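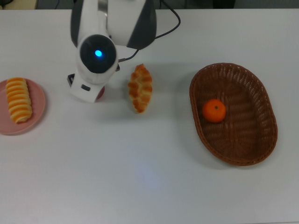 The white table, with the basket and the food

Wednesday visit to the Trilta sports federation house, quick notes before I lose them. Got there late, bus from Trirgate. Yen-ting Lai did the tour, fast walker, faster talker.

Ground floor – member services. Two desks, one phone ringing the whole time. The federation has 689 affiliated clubs now, rowing and handball mostly, and every one sends its renewal in June. Paper forms still accepted. Asked about travel grants for the smaller islands, got a long answer, will type up seperately.

Upstairs is the archive. Loved it. Pennants from the first Dabbas regional games, minutes books, three boxes of athlete cards that still need sorting. Could have stayed till closing.

Then the Vurkosari room, where they train coaches and judges. Sat in on the anti-doping talk, good slides, bad chairs. Coffee after.

Didnt get to see the track. Next open day they're adding it, Lai said, so bring flat shoes. Parking is round the back, gate shuts at 5.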